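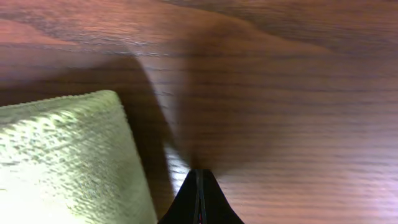 November, records workshop notebook: the Irnstead maternity beds

3 min read

Started 9:15 a.m. The second release from the state health department finally came through last night and it's so much better than the first! Last time we got scanned pages with half the columns unreadable. Now we have a real spreadsheet, one row per birthing unit per quarter, 218 rows, and the license numbers are all there. Ye-ji's appeal letter did it. I've put a copy in the shared folder so we can reuse the wording.

What we want to know: when a hospital stops delivering babies, how long does the state go on listing it as open? Drimosska County is the one that got us going. Geum-ok called the hospital there as if she were just asking for directions to labor and delivery (she told them who she was right after) and they sent her to Irnstead, which is 40 miles off. The state list still has Drimosska down as a working unit.

Loading into Lodeo

Import went fine once I fixed the quarter labels. Lodeo reads "Q3" as text and sorts it after everything else, so convert first. Dae-han wrote a small cleanup step for this and it's great, use it.

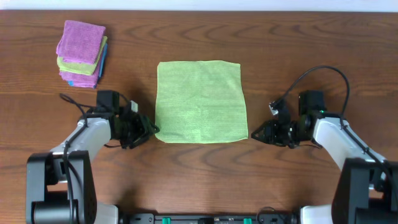 The license file and the inspection file don't cover the same hospitals, and I spent most of the morning working out why. A license stays active until it expires, and inspections only happen at units that are still taking patients, so a closed unit drops out of one file and sits quietly in the other. I kept getting lost in which layer was which until I started thinking of it like the folded cloths, with the purple-pink one on top and the lime-green edge poking out a bit from under it. Licenses go on top, inspections go underneath, and whatever sticks out past the fold is a row to call about. I've named the join "edges" and I'm keeping it.

Six units came up that way on the first pass. Six! I was expecting maybe Drimosska and one other. Two of them may be name changes after a merger, so don't quote six to anyone yet, please. Tae-yang is checking the merger filings.
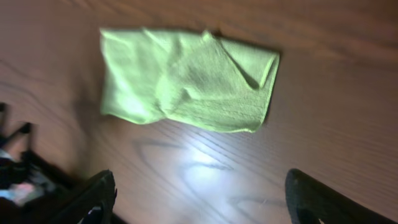 Green microfiber cloth on the tabletop.

Calls

Dong-hyun split the list with me after lunch. Script is the same for everybody: do you deliver babies at this site, when did that change, who did you notify. Ask the third question even if they sound rushed. The nurse manager at Ban was wonderful and read me the date straight off the closure letter they sent to the state, and she's going to mail a copy.

So at least one hospital says it told the department, in writing, and the list never changed. That moves the story for me - I had been assuming the hospitals just weren't reporting.

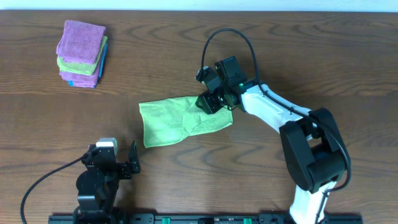

It also means we need the department's incoming mail log for the same period, and I've drafted a request for it. Kept it narrow: sender, date received, subject line, nothing with patient details. Geum-ok wants to add the routing field so we can see which desk the letters landed on. Yes, good idea, adding it tonight.

Still open: the merger filings, the letter from Ban, and a callback from Irnstead on whether their delivery numbers went up. Map colors can wait.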